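Drucken | Per E-Mail senden

Checkliste: Wiederkehrende Begehung von Lager- und Nebenräumen

Diese Liste gilt für die Lagerräume am Standort Ellulard. Sie wird einmal im Quartal abgearbeitet, zusätzlich nach jedem Umbau und nach jedem Wasserschaden. Bewertet wird mit i. O. (in Ordnung), M (Mangel, Frist setzen) oder S (sofort sperren). Kommentare stammen aus der Begehung im Februar und bleiben stehen, bis der Punkt erledigt ist.

1. Fluchtwege und Türen

1.1 Fluchtwege auf ganzer Breite frei: M
Kommentar: Im Gang vor Raum 13 standen zwei Paletten mit Leergut. Wurden noch während der Begehung weggefahren. Bei der vorigen Begehung war es dieselbe Stelle. Bodenmarkierung nachziehen.

1.2 Türen öffnen ohne Schlüssel in Fluchtrichtung: i. O.

1.3 Selbstschließende Türen nicht verkeilt: M
Kommentar: Holzkeil an der Tür zum Kartonlager entfernt. Wenn die Tür im Betrieb offen stehen muss, ist eine Feststellanlage zu beantragen.

1.4 Rettungszeichen erkennbar und beleuchtet: i. O.
Kommentar: Leuchte am Treppenabgang flackert, Leuchtmittel bestellt.

2. Wände, Verkleidungen, Oberflächen

2.1 Wandflächen ohne Risse, Abplatzungen und Ausblühungen
2.2 Verkleidungen fest, keine offenen Kanten in Griffhöhe
2.3 Keine Feuchteflecken im Sockelbereich

Helle, glatte Flächen werden bei schräg einfallendem Licht geprüft. Beulen und Wasserränder fallen dann eher auf als unter der Deckenleuchte. Auffällige Stellen mit Bleistift umranden und das Datum danebenschreiben.

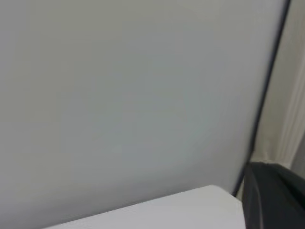 Lesezeit: 3 Minuten

Bewertung 2.1 bis 2.3: i. O. bis auf Raum 46. Dort ist der Anstrich hinter dem Regal auf Kniehöhe blasig. Feuchtemessung wiederholen, bevor neu gestrichen wird. Der Maler hat bereits einen Termin an einem Dienstag angeboten, der ist bis zum Messergebnis zurückzustellen.

3. Regale

3.1 Belastungsschild an jeder Regalzeile vorhanden und lesbar: M
Kommentar: An den Regalen von Trudell fehlt das Schild an der Stirnseite der letzten Zeile. Nachbestellen, bis dahin nur die unteren beiden Ebenen belegen.

3.2 Stützen lotrecht, nicht angefahren: S
Kommentar: Stütze an Stellplatz 139 deutlich eingedrückt. Feld entladen und gesperrt. Freigabe erst nach Tausch durch die Fachfirma.

3.3 Sicherungsstifte an allen Trägern gesteckt: i. O.

3.4 Schwere Ware unten, leichte oben: i. O.

4. Elektrik

4.1 Zugang zu Verteilern frei: i. O.

4.2 Prüfplaketten an ortsveränderlichen Geräten gültig: M
Kommentar: Kabeltrommel Nr. 83 ohne Plakette, aus dem Verkehr gezogen. Die Ladegeräte von Vusada sind geprüft, die Plaketten sitzen jetzt auf der Rückseite.

4.3 Keine hintereinander gesteckten Mehrfachsteckdosen: i. O.

5. Brandschutz

5.1 Feuerlöscher am Platz, Prüffrist eingehalten, Plombe unversehrt: i. O.

5.2 Brennbares Material nicht unter Treppen gelagert: i. O.

5.3 Durchbrüche in Brandwänden verschlossen: M
Kommentar: Neue Kabeldurchführung der Firma Katayama ist noch offen. Nacharbeit angefordert, Nachweis über das verwendete Schott fehlt ebenfalls.

6. Abschluss

Mängel der Stufe M erhalten eine Frist und einen Zuständigen im Mängelbuch. Punkte der Stufe S werden am selben Tag bis 16 Uhr an die Betriebsleitung gemeldet. Die unterschriebene Liste kommt in den Ordner im Meisterbüro, eine Kopie geht an die Haustechnik.

Drucken | Per E-Mail senden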